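Comparison of Two Grippers and Two Camera Positions for Tabletop Sorting of Kitchen Items

Final report, project group 4
Hurnard Institute of Technology, Laboratory Course in Applied Robotics

Abstract

This report describes a one-semester comparison of two parallel grippers and two camera positions on a single robot arm. The task was to pick up toy foods and light kitchenware from a table and move them to a target location. The two grippers are referred to as the Urkance, a unit with rigid metal fingers, and the Carvalho, a unit with molded rubber fingers. A total of 2793 grasp attempts were logged. The rigid fingers performed better on thin rims and flat objects, and the rubber fingers performed better on round fruit. The choice of camera position had a larger effect on the results than the group had expected at the proposal stage.

1. Background

The teaching laboratory acquired the Carvalho gripper in the previous academic year, but no comparison with the existing Urkance unit had been made. Students in earlier courses selected one or the other according to which was already mounted. The course staff asked that the present group produce results that could be used when planning future exercises.

The proposal listed three questions. The first was whether one gripper could be recommended for general use with household objects. The second was whether a camera mounted at the wrist gave better grasp positions than a camera fixed over the table. The third concerned the Nustora controller, and in particular whether its default force limit was suitable for soft objects.

2. Equipment and Work Area

All trials were carried out with the same arm. The work surface is a white table with mounting holes, and the objects were taken from the laboratory's kitchen set. The set includes plates, bowls, cups, toy fruit and a plush ketchup bottle. The bottle was chosen as the reference soft object for the force tests.
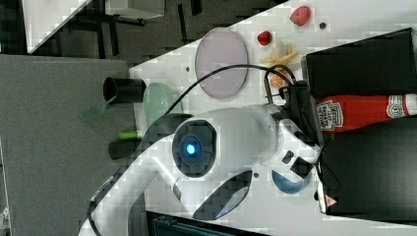 Cable routing required more attention than the mechanical exchange of the grippers. The cable must have enough slack for the wrist to turn through its full working range, but a long loop can touch light objects during a low approach. The group tried several lengths of slack and adopted one that permitted all but the most extreme wrist angles. Trials in which the cable touched an object were marked and excluded from the totals. There were 169 of these, nearly all from the first weeks of testing.

Exchanging one gripper for the other requires removing the mounting screws, reconnecting the cable and entering the new tool weight in the controller. On two occasions the tool weight was not updated. The arm then drifted slightly when placed in hand-guiding mode, and the session was repeated.

3. Method

3.1 Objects and starting layouts

Objects were divided into four classes: round fruit, flat items, open vessels and soft items. For each class, starting layouts were drawn at random from a printed list. Each layout was run once with each gripper before the next was set up.

3.2 Grasp attempts

An attempt was counted as a success if the object was lifted clear of the table, held for three seconds and released inside the target area. An object that slipped while being held was counted as a failure even if it landed in the target area. All attempts were recorded, including those in which the fingers closed on nothing.

3.3 Wrist camera

The wrist camera moves with the gripper and keeps the fingers in view, so an error in alignment can be corrected before the fingers close. The image also changes in scale during the descent. The detection software was therefore run at two heights, first at the approach height and again at a lower checking height. Objects taller than the checking height had to be approached from the side.

Printed text and stitched lettering proved useful to the detection software. Turning a labeled object so that its label faced away from the camera lowered the detection score. For this reason the orientation of labeled objects was added to the layout list after the pilot trials.

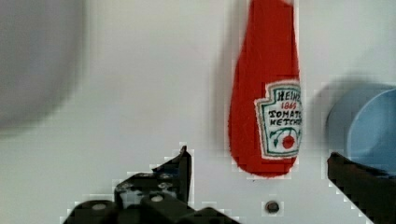

3.4 Overhead camera

The fixed camera was placed above the table on a separate support. It provides the position of every object in one view and does not need to be recalibrated when the gripper is exchanged. Calibration was carried out using the mounting holes in the tabletop as reference points, and was checked at the start of each session.

For the overhead trials the layouts were made more crowded, and larger kitchenware was added. The purpose was to test whether the software could separate neighboring objects and plan a path around tall ones.
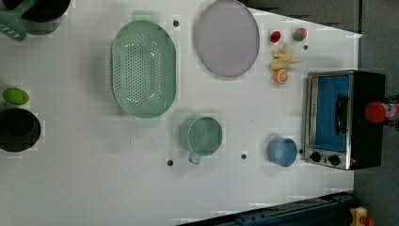

The most frequent error with the overhead camera was a wrong estimate of height. A shallow vessel and a deep one can have nearly the same outline from directly above, and the arm then stopped too high or pressed against the rim. The group added a table of known object heights to the software, which reduced the problem but would not help with unfamiliar objects. The second most frequent error was the joining of two touching items into one detection. This occurred mainly with toy fruit placed close together.

A further difficulty was that the arm blocked the overhead view during the final part of each approach. The grasp position had to be fixed before the arm entered the work area, and any object that rolled after that point was missed.

4. Results

4.1 Grippers

After exclusions, the Urkance gripper had the higher success rate for flat items and open vessels. Its narrow fingertips could be placed over a rim with little clearance. The same fingertips tended to push round fruit aside when the approach was off center. The Carvalho gripper tolerated such errors well, as the rubber surface bent around the fruit. Its thicker fingers could not get under the edge of a plate lying flat, and the group stopped attempting this after the pilot trials.

For soft items the difference between the grippers was small. Both compressed the plush bottle enough to hold it, and most failures came from closing too near one end.

4.2 Camera positions

The wrist camera was used in 1237 attempts and the overhead camera in the remainder. The wrist camera gave better results for small objects with either gripper. The overhead camera was faster, as no second detection was needed, and it was preferred for large vessels in known positions. The group did not test both cameras together because of the time required to combine the two calibrations.

4.3 Controller

The default force limit of the Nustora controller was suitable for the hard objects. For the soft items, 200 attempts were made at a reduced limit. The reduced limit caused less compression and did not noticeably change the success rate. The controller does not store a separate limit for each gripper, and the value must be entered again after every exchange.

5. Limitations

All objects were light, and the results should not be applied to filled containers or glassware. The lighting in the laboratory was not controlled, and afternoon sessions had stronger shadows than morning sessions. The crowded layouts were run mainly with the overhead camera, so the two camera positions were not compared under fully equal conditions. One of the rubber fingers was replaced partway through the project, and the effect of wear was not measured.

6. Recommendations

The group recommends that the Urkance gripper remain the standard unit for exercises involving plates, bowls and cups, and that the Carvalho gripper be used for exercises with fruit. The wrist camera should be used when objects are small or likely to roll. A label stating the tool weight and force limit should be attached to each gripper case.

A later group may wish to begin with the combined use of both cameras. The calibration files, the layout list and the complete attempt log have been left in the course folder, together with a note on cable lengths.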